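O braço que chegou à nossa linha

Escrevo outra vez em português, que aprendi já adulta, e peço paciência com as minhas frases. Trabalho há cinco anos na Skomach, na secção de preparação de peças, e desde novembro fala-se no refeitório quase só de uma coisa: a automação da bancada de separação.

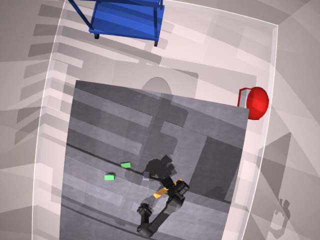
A notícia foi-nos dada numa reunião curta, antes do turno da manhã. A empresa comprou à Raveck um braço para tirar as peças pequenas da mesa e colocá-las nos tabuleiros que seguem para a montagem. Nessa bancada trabalham hoje quatro pessoas por turno. Fazemos quase 3000 peças por dia, sempre com o mesmo gesto: pegar, virar, pousar. Quem nunca fez isto pode pensar que é um trabalho leve. Eu também pensei, na primeira semana. Depois comecei a acordar de noite com a mão direita dormente.

Por isso a minha primeira reação foi de alívio, e tive alguma vergonha de o dizer. A minha colega Olga Bustamante, que está na bancada há mais tempo do que eu, ficou calada durante a reunião inteira. No fim perguntou o que acontece a quem está na bancada. O chefe de produção respondeu que ninguém será despedido e que duas pessoas por turno passam para o controlo. A Olga perguntou se isso estava escrito. Não estava. Agora está, num papel de uma página, afixado junto ao relógio de ponto.

Antes de montarem a máquina verdadeira, o trabalho é todo ensaiado numa simulação no computador. Eu não sabia que se fazia assim. Durante duas tardes sentei-me com o técnico da Raveck, e ele ia-me perguntando coisas que eu nunca tinha precisado de explicar. Como é que eu decido qual peça pego primeiro? O que faço quando duas estão encostadas? Respondi que pego na que está mais solta e que empurro a outra com o dedo mindinho. Ele escreveu isso no caderno, palavra por palavra, e depois perguntou qual era o mindinho (também ele é estrangeiro, e rimos os dois).

Nessas tardes percebi que sei mais do meu trabalho do que julgava. Isto deu-me orgulho e, ao mesmo tempo, uma inquietação que ainda não passou. Quando ensino uma colega nova, ela fica depois ao meu lado e almoçamos juntas. Com o técnico, a minha maneira de trabalhar vai para um programa que pertence a outra firma, e eu não sei bem o que devo sentir sobre isso. Perguntei se a nossa ajuda seria paga. Recebemos as horas como horas normais.

Também me preocupa o ritmo. Na fábrica da Skinton, onde trabalha o meu cunhado, a máquina equivalente faz 400 peças por hora, e as pessoas que abastecem a mesa têm de a acompanhar. Ele diz que antes podia conversar e que agora olha para o tabuleiro. Entre nós ainda não se falou de números. Pedi que se falasse, e a Olga pediu comigo.

A formação para o controlo tem 34 horas e é dada numa sala da Abella, do outro lado da cidade. Inscrevi-me. O manual usa muitas palavras que não conheço, e à noite faço uma lista delas com o dicionário ao lado. A Olga ainda não se inscreveu. Diz que prefere ver primeiro a máquina a trabalhar com as peças tortas, aquelas que chegam com rebarba e que nós reconhecemos só pelo tato.

O técnico volta na próxima semana e quer sentar-se também com ela. Ela aceitou, com a condição de receber uma cópia do que ele escrever no caderno.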